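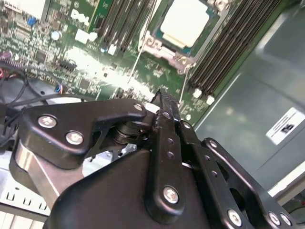
Trirkel Bench Arm - can it do the chores yet?

We get this question from nearly every repair shop that writes to us, so let's answer it right at the top of the page: some of them, yes, and a good many of them, no. The Trirkel is a two-finger arm made for people who spend their days inside desktop computers, and we would much sooner sell you one that suits your bench than have it come back to us in its carton.

What it does well

Picking up a part you have laid out in the tray, carrying it over and holding it still while you get a driver in. Sena Asamoah runs our test bench, and she now leaves the fetching to the arm for most of the afternoon and gets on with her own work beside it.

What it still finds hard

Cables, mostly. A cable moves when you touch it, and then it's somewhere else! Tight spots under a drive cage are slow going too, and so are the little latches on memory slots. Please keep a person at the bench for all of these - we certainly do.
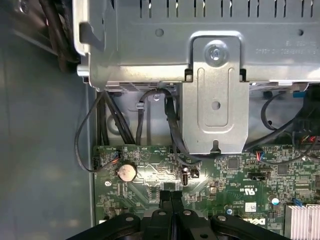 Fingers near the board, with the drive cage overhead.

And at home?

Folding towels and loading the dishwasher are a long way off for this model, I'm sorry to say (my own family asks every September).

In the box

Arm, 2 spare finger tips, bench clamp, power supply, printed guide
Part number: 1527
Warranty: 3 years
Questions: ask for Obed Opoku at Hoteck, mornings are best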